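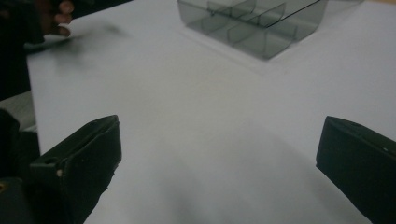
スモークグレーの透明トレー　デスク小物用オーガナイザー

白い机の上に置いたときの、この色の落ち着き方が大好きです。完全なクリアだと中身がそのまま目に飛び込んでくるし、黒だと机の上で重たい。スモークグレーはそのちょうど間で、天板の白をうっすら透かしながら、トレーとしての輪郭はちゃんと残してくれます。マットな白い天板との相性はとくに良くて、初めて並べたときは思わず「おお」と声が出ました。

Turnotelのデスクまわりシリーズでは、これまで引き出しの中で使うものを中心に作ってきました。今回のトレーは、引き出しの中でも机の上でも使えるようにと考えたものです。出しっぱなしにしても気にならない、でも主張しすぎない。そのあたりの加減に、試作の段階でずいぶん時間をかけています。

色について
グレーの濃さは14種類の色見本から選びました。濃いほど高級感は出るのですが、入れたものが見えにくくなってしまうんですね。最終的に選んだのは、クリップの色や付箋の残りが上からも横からもわかるくらいの濃さです。光の当たり方で表情が変わるので、窓際の机ではやや明るく、夜の照明の下では少し深い色に見えます。お使いのモニターによっても色味が違って見えることがありますので、その点だけご了承ください。

使いみち
いちばん多いのはやはり文房具です。消しゴム、クリップ、印鑑、替え芯、USBメモリ。机の上で迷子になりがちな小さなものを、とりあえずここに入れると決めてしまうと、それだけで片づけがぐっと楽になります。

編集部では、ほかにこんな使い方もしています。
・洗面台でヘアピンとヘアゴム入れに
・玄関で鍵と認印の置き場に
・裁縫道具のボビンや糸切りばさみに
・キッチンでティーバッグと砂糖のスティックに（来客のときはそのままテーブルへ出せます！）

ボビンはかなりおすすめです。糸の色が透けて見えるので、ふたを開けて探すあの手間がなくなりました。

机に置くときのコツ
トレーは手前よりも、少し奥に置くほうが使いやすいと思います。手前はノートや書類を広げる場所として空けておいて、腕を伸ばせば届くところにトレー。利き手側に寄せておくと、書きながらでも自然に手が伸びます。引き出しの中で使う場合は、先に内側の幅と高さを測ってからお選びください。取っ手の金具やレールが内側に張り出している引き出しもあるので、いちばん狭いところで測るのが確実です。

お手入れ
ふだんは柔らかい布で乾拭きを。ほこりは透明なプラスチックだとどうしても目立ちますから、気づいたときにさっと拭くのがいちばんです。汚れが気になるときは、薄めた台所用中性洗剤で洗い、水気を拭き取ってください。メラミンスポンジやクレンザーは細かい傷の原因になります。食器洗い乾燥機は使えません。アルコールやシンナーを含むクリーナーも、曇りやひび割れにつながることがあるのでお避けください。

よくいただくお問い合わせ

机に傷はつきませんか。
ふつうに置いてお使いいただく分には心配ありませんが、中身を入れたまま引きずるのはお控えください。砂粒などが底に挟まると、天板に跡が残ることがあります。気になる方には薄手のフェルトシールをおすすめしています。

ペンは入りますか。
短めのものでしたら入ります。長い定規やはさみには、同じシリーズのロングタイプ「Grestex」が向いています。色をそろえてありますので、並べるととてもきれいですよ。

クリアタイプと組み合わせても大丈夫ですか。
もちろんです。「Clirura」はこのシリーズの無色タイプで、よく使うものはクリア、しまっておきたいものはスモーク、と分けている方もいらっしゃいます。

お届けと返品
ご注文から9日以内に発送いたします。お届け後30日以内で未使用のものに限り、返品・交換を承ります。まとめてのご注文で数をそろえたい場合は、在庫を確認いたしますので先にお問い合わせください。1月にご注文が集中してお待たせしてしまったスモークグレーも、現在は通常どおり発送しています。

最終更新　2024年3月18日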